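Cajas, cables y ratones: cómo va lo del material

Rápido que cerramos el boletín. El almacén de la planta baja se vacía en mayo y hay que dejarlo todo en cajas antes del martes. Quedan más de 40 por cerrar. Las de monitores ya están, gracias a Eirlys y a Gwion, que se quedaron hasta las nueve.

Lo pequeño va más lento. Teclados, ratones, cargadores — todo revuelto en los cajones de siempre. Cómo lo queremos:

Un aparato por caja si la caja es pequeña. Los papeles, debajo, en el fondo. No los tiréis, que luego Loretti los pide y no aparecen.

El cable recogido en vueltas, sin apretar, y con su alambre. Nada de enrollarlo alrededor del ratón, porfa. Se parten por la entrada y el año pasado tiramos un montón asi.

Solapas abiertas hasta que pase Chie con la lista. Si la cerráis antes, la tiene que volver a abrir, y ya se ha quejado (con razón).

Las cajas con agujero para la mano, para lo que pese poco. Para lo demás hay 96 de las grandes junto a la puerta, las trajo Kornetti el otro dia.

Etiquetas: pedidlas a Branwen. Rotulador negro, letra grande, número de sala. El lápiz no se lee.

Ratones con cable: se guardan todos, también los viejos. Van a la sala 273.

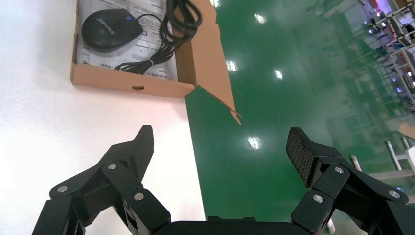 Turnos del martes

Mañana, Delyth y Gwion. Tarde, Chie y quien pueda — falta gente a partir de las cinco. Apuntaos en la hoja de la entrada.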